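Home Browse Issues Authors About
Search this journal Search Advanced search

4. What ends up on the floor 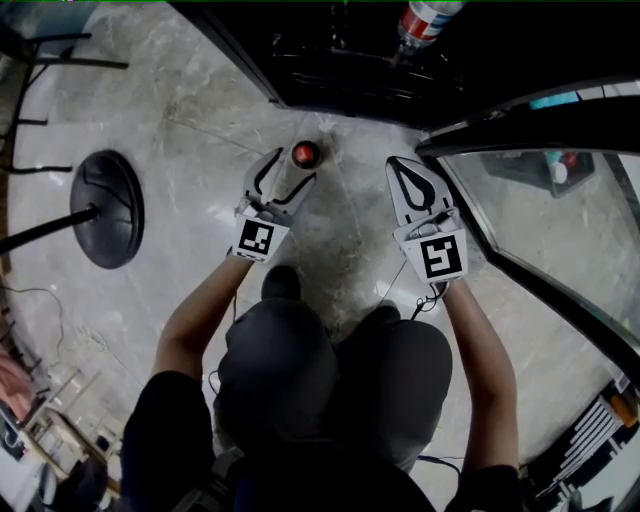 Figure 3. A small round object with a red top on a marble-patterned floor, near a black pedestal base.

4.1 Small things, low down

The literature on household clutter has been written mostly at table height. Hyun and Bassi gave us a fine vocabulary for the kitchen bench and the hallway hook, and stopped at the knee. Our Plaloddale households did not. Of the 208 items logged in April, the greater share were small enough to vanish under a shoe, and a good many had been found in that manner.

Figure 3 is typical of what we came to call the cap class: short, round, glossy on top and of no interest to anyone until it is needed. Gray patterned flooring does such objects a favour if they are gray. A red top is harder to overlook, though our participants managed it with some skill. Mancuso (who coded the interviews) recorded four separate explanations for leaving a cap where it lay, the most popular being that it belonged to something.

Furniture matters too. Pedestal bases and chair legs divide a floor into small provinces, each with its own policy on tidying. Loose cords tend to settle along the margins, where they are stepped over for months and defended, when questioned, as being in use. Sartori's Strickland survey reports the same habit and is much more polite about it.

4.2 Retrieval

Participants were asked to clear one room at their usual pace. Usual pace proved to be a generous term. In three homes the first item picked up was put down again somewhere else on the floor, and we have coded this as tidying.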